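Akeck Desktop Drive Kit: Set-up Guide
Section 3. Before You Assemble

The quick-start card in the box says the kit goes together in 2 minutes. Plan on an evening. The card was written for the older Vanmont base, and a few of its steps no longer match the parts.

3.1 Choosing a work surface

A dark, matte surface makes small metal parts easier to find. The Skarex mat sold as an add-on works fine, but so does any flat mat you already own. We have seen no proof that its "anti-roll" coating does anything.

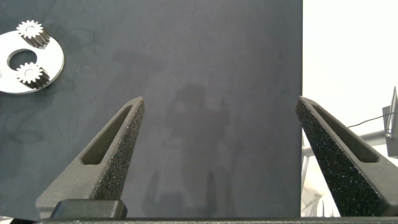
Fig. 3-1. Ring plate with two small spur gears resting on it.

1. Clear the table and lay the mat flat.
2. Take out the ring plate and wipe both faces with a dry cloth.
3. Check each gear for burrs by running a fingernail across the teeth. The factory claims to do this. Do it anyway.
4. Turn each gear on its shaft by hand. It should move freely, with no tight spot.

Note: If a gear binds, do not "run it in" as the card suggests. Running a bad gear only makes metal dust. Ask for a replacement.

3.2 Grease

The Shearer grease packet is labeled good for 2,000 hours. We don't know how that number was reached, and it should not be used as a service schedule. Look at the gears every 3 months.

1. Put a thin film on the teeth only.
2. Turn the gears by hand until the film is even.
3. Wipe off anything that squeezes out at the sides.

Caution: Keep grease off the motor contacts. More grease does not mean less noise, whatever the packet says. 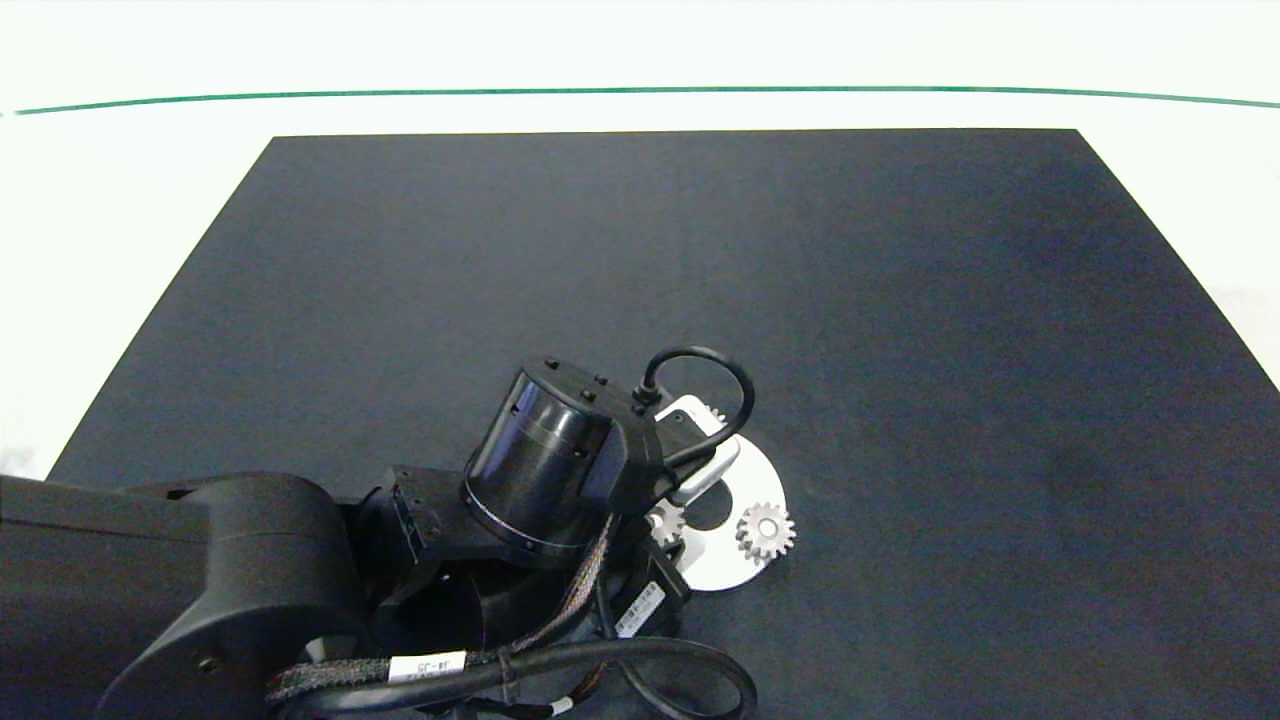
Fig. 3-2. Mat laid on a white tabletop.

3.3 First power-up

1. Fit the cover before plugging in.
2. Set the speed dial to its lowest mark.
3. Switch on and listen. A steady hum is normal. Clicking is not.
4. If the display shows code 91, switch off and reseat the motor plug. The card calls this code "informational." Treat it as a fault.

Do not go on to Section 4 until the drive runs without clicking at the lowest speed.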